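Bags and Wrappings: the February Gallery

Welcome to my small gallery. I started to collect pictures of packing and unpacking when I moved to Zolcombe and had to carry all my shopping up the hill by hand. At that time I had 45 bags in one kitchen drawer, and I could not throw away any of them. I still have most of them, but now they are folded.

I like thin bags the most. They weigh almost nothing, they take the shape of what you put inside, and they let a little of the color come through. A paper bag keeps its secret until you open it. With a thin plastic one, your neighbors on the stairs can guess your dinner.
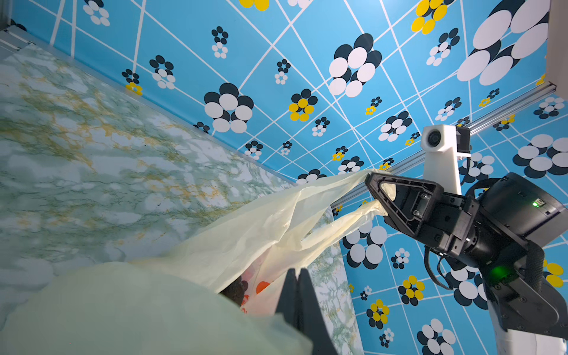
Pale yellow bag, pulled tight by one handle. Some orange and white packaging is showing inside.

The yellow is very light, and I think it looks good next to the green and mustard veins of the tabletop. The wall is even more cheerful, sky blue with white lines and flower shapes made from circles. My friend Sum-yee Tam says that such a wall would give her a headache at breakfast. I would be happy to eat there every day.

What I enjoy also is the second handle, the thin loop which hangs down by itself. When I unpack at home I always take both handles together, and then the bag closes and I must begin again. Baldur Hedegaard, who helped me to sort this page, puts his bag flat on its side and takes the things out from there. It is slower, but his eggs are in better condition than mine.

If you have a nice bag at home, please write to me and tell me its color and what you carry in it. I am especially looking for striped ones. The next gallery will be about string and knots, and I hope to finish it before the spring cleaning.

Last updated: February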